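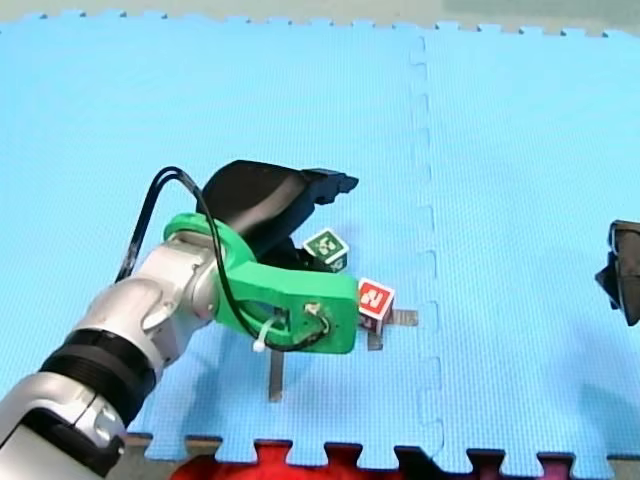 Grüner und roter Klotz unter dem Greifer, Matte in Hellblau

pavum_bastler schrieb am 25. April 2022:
Moin zusammen, ich hatte ja versprochen, mich zu melden, wenn wir beim Imitationslernen mit den zwei Armen weiter sind. Kurzfassung: Wir haben 883 Demos per Teleoperation eingesammelt, dann zweimal dasselbe Netz trainiert, einmal mit allem und einmal nur mit 600 davon. Rausgeworfen haben wir alles, wo der Bediener mitten in der Bewegung gezögert oder nachgegriffen hat. Und die kleinere Menge ist besser! Der Klotz landet deutlich öfter auf dem Kreuz, und der Arm zittert vor dem Zugreifen weniger herum. Halyna Horobets hat das Aussortieren gemacht, von Hand, ich zieh meinen Hut.

demchenko_fan schrieb:
Glaub ich erst, wenn ich Wiederholungen sehe. Mit einem einzigen Trainingslauf pro Variante kann das genauso gut der Seed sein. Wie viele waren es?

pavum_bastler schrieb:
Zwei pro Variante, mehr gab die Grafikkarte nicht her. Ja, ist dünn, weiß ich. Die Reihenfolge war aber beide Male gleich, und der Abstand auch ziemlich. 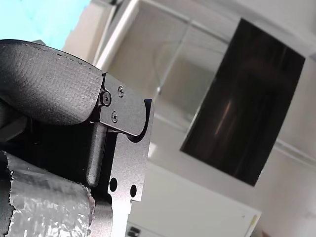

Was mich mehr beschäftigt, ist das Greifen selbst. Die meisten Fehlversuche sind bei uns gar keine Planungsfehler, der Arm fährt hin, macht zu früh zu und schiebt den Klotz vor sich her. Das Netz kriegt nur Bilder und Gelenkwinkel, von Kraft weiß es nichts.

takov schrieb:
Genau da würde ich widersprechen, dass Aussortieren die Lösung ist. Das Nachgreifen ist doch das Wertvollste an den Daten! Wenn du das wegwirfst, lernt das Ding nie, wie man sich aus so einer Lage wieder rausholt. Wir hatten das letzten Oktober mit Bechern: saubere Demos, schöne Kurven, und sobald einer verrutscht, steht der Arm da und fuchtelt.

demchenko_fan schrieb:
+1 für takov. Testet ihr überhaupt mit verschobenen Startpositionen oder immer vom gleichen Fleck?

pavum_bastler schrieb:
Guter Punkt, bisher liegen die Klötze beim Test immer in derselben Ecke und wir drehen sie nur ein bisschen. Bei verschobenem Start hab ich erst 8 Versuche, da sag ich lieber noch nichts zu.
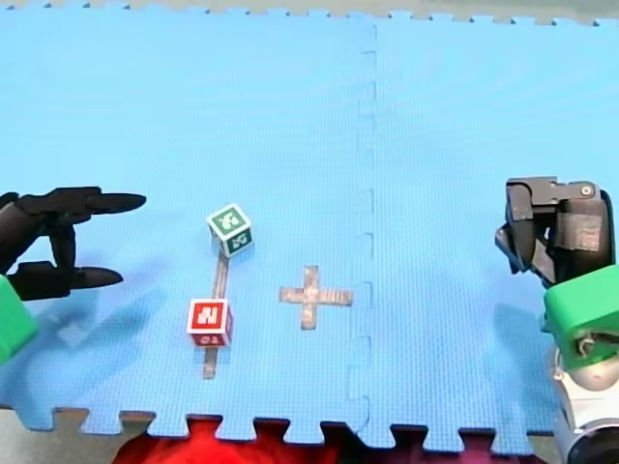 Halyna meint übrigens, man müsste Zögern und Nachgreifen getrennt behandeln, also Pausen raus und Korrekturen drinlassen. Klingt für mich vernünftig, heißt aber, dass sie alles noch mal durchgucken muss (sie hat es selbst vorgeschlagen, ich war's nicht!).

skorkinska schrieb:
Pausen kannst du automatisch rausschneiden, einfach Schwelle auf die Gelenkgeschwindigkeit. Mach ich seit Ewigkeiten so. Aufpassen beim Schließen des Greifers, da steht der Arm ja auch still und du schneidest dir sonst den Griff weg.

takov schrieb:
Und bitte beide Varianten mit gleich vielen Demos vergleichen, sonst streiten wir in vier Wochen wieder.

pavum_bastler schrieb:
Alles klar, Schwelle probier ich zuerst. Das Skript stell ich hier rein, sobald es läuft.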